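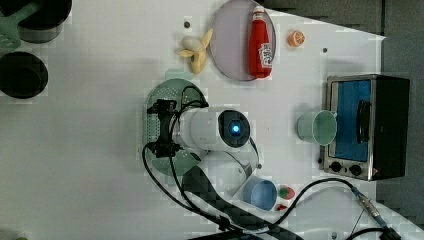
Zwei Töpfe, Pfannenwender und Ketchupflasche auf weißem Tisch.

Verbraucherkreis Rusmont zweifelt an »Küchensiegel« der Firma Dutard

Rusmont, 3. Juni 2019 - Der Verbraucherkreis Rusmont rät davon ab, sich beim Kauf von Kochgeschirr auf das neue Küchensiegel der Firma Dutard zu verlassen. Das Siegel verspricht »geprüfte Alltagstauglichkeit«. Was damit gemeint ist, geht aus den bisher veröffentlichten Unterlagen kaum hervor.

Nach Angaben des Herstellers wurden 188 Haushalte befragt. Wie sie ausgewählt wurden, steht nirgends. Der Fragebogen umfasst 23 Punkte, von denen sich nur zwei mit der Haltbarkeit befassen. Der große Rest fragt nach Aussehen, Verpackung und »Freude am Kochen«.

»Ob ein Topf nach einem Jahr noch eben auf der Platte steht, will man wissen. Dazu finde ich in dem Papier so gut wie nichts«, sagt Hertta Jääskeläinen, Sprecherin des Verbraucherkreises.

Dutard verweist auf eine Begleitprüfung durch das Büro Wasell. Der Bericht liegt dem Verbraucherkreis nur in einer Kurzfassung vor - elf Seiten, ohne Messwerte. Die Bitte um die vollständige Fassung blieb bislang unbeantwortet.

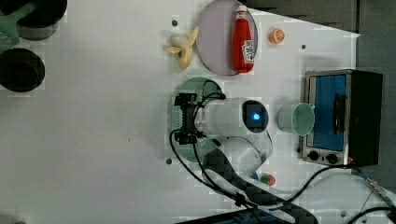 Kostet das Siegel die Kundschaft etwas?
Dutard nennt keinen Aufpreis. Der Verbraucherkreis hält es aber für wahrscheinlich, dass die Gebühren früher oder später im Ladenpreis landen.

Auch im Handel ist man zurückhaltend. Reijo Rantala vom Haushaltswarengeschäft Huttunen will die Aufkleber vorerst nicht anbringen: »Wenn mich jemand fragt, was das Zeichen bedeutet, müsste ich raten.«

Für September hat Dutard eine überarbeitete Fassung der Kriterien angekündigt. Ob darin Belastungsprüfungen vorgesehen sind, ließ das Unternehmen offen. Der Verbraucherkreis wird die neue Fassung nach Erscheinen durchsehen und seine Einschätzung veröffentlichen.

Pressekontakt: Verbraucherkreis Rusmont, Hertta Jääskeläinen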